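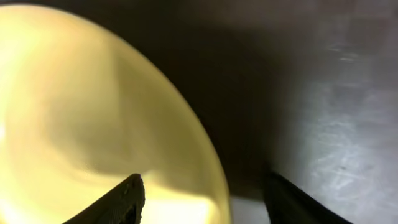

Report on the Demonstration Visit to the Tollik Handling Lab
Group 4: Iresha Thambiah, Nikau Kingi, Hammad Mirani

1. Purpose of the visit

The course requires each group to observe an automated handling task outside the university and to report on how the task is set up, how faults are dealt with, and what a small manufacturer would need in order to copy it. Our group attended the April open day at the Tollik lab in Dromville. The demonstration was run by Chaminda Samarakoon, who is responsible for the test cells. Mizanur Gamage, our course supervisor, arranged the visit and reviewed the first draft of this report.

2. Task demonstrated

The task was to pick up light household plastic items, one at a time, and place them in a rack. The parts were bowls and lids in several colors, some of them translucent. Each part was presented on a metal work surface without a fixture. The robot carried a two-finger gripper and a small camera mounted at the wrist, so that the camera moved with the fingers and kept their tips in view during the approach.

The preferred grasp was on the rim. One finger passes over the part and the other stays outside it, and the fingers close with the rim between them. A grasp on the outer diameter was ruled out by the lab at an early stage, as the larger parts are wider than the gripper opening.

3. Observations

3.1 Lighting

A translucent part under light from one side is a difficult target. On a pale yellow part, the side nearest the light is close to white in the wrist view, while a band of deep shadow lies on the metal along the opposite edge. The true rim is only a thin bright line between the two. Mr. Samarakoon told us that an earlier version of the software located the edge of the shadow and treated it as the edge of the part. The fingers then closed beside the part. The current version looks for the thin bright line first and uses the shadow only as a check.

Marks on the work surface are a second source of error. Scratches and smudges on metal produce short edges of their own, and these have to be filtered out by length and curvature. The lab has tried a matte black mat. It removed most false edges but made dark parts harder to find, and it was taken out again.

3.2 Finger surface

The finger pads are textured. We were told that smooth pads slipped on glossy plastic when the closing force was low enough to avoid bending the rim. Force was set per part type in a table. We asked whether it could be set automatically and were told this was planned.

3.3 Cycle and faults

We watched 11 attempts in the morning session. In 10 of these the part was placed in the rack. In the remaining attempt the part turned in the grip during the lift, and the operator stopped the arm by hand. The software did not report the fault. It has no way of seeing rotation once the part is lifted, because the rim then fills most of the camera view.

According to the log shown to visitors, the cell had completed 3,630 picks since its last pad change. We were not given the failure count for the same period, so no long-term rate is stated here.

4. Discussion

The sample is too small to say how reliable the cell is. It does show where the weak point lies. Finding the part was handled well in every attempt we saw, including those with translucent parts. Confirming the grasp was not handled at all. A second fixed camera beside the rack would show rotation before placing - Nikau Kingi raised this during the questions, and Mr. Samarakoon said that cost was the main objection, as the cell is meant for small shops.

A diffuse light source would probably reduce the washed-out region on pale parts. The lab keeps a single directional lamp on purpose, so that the software is tested under poor conditions. A company installing the cell would have no reason to do the same.

5. Limits of this report

All observations were made from behind the visitor barrier, with the wrist view repeated on a monitor. We did not measure force, lighting level or cycle time. The afternoon session used a different gripper from Astance and is covered in the report by the Ranasinghe group.

6. Further work

Hammad Mirani will repeat the rim detection test on the department's own arm, using one opaque and one translucent bowl under the same lamp. Results are to be added as an appendix before the final submission.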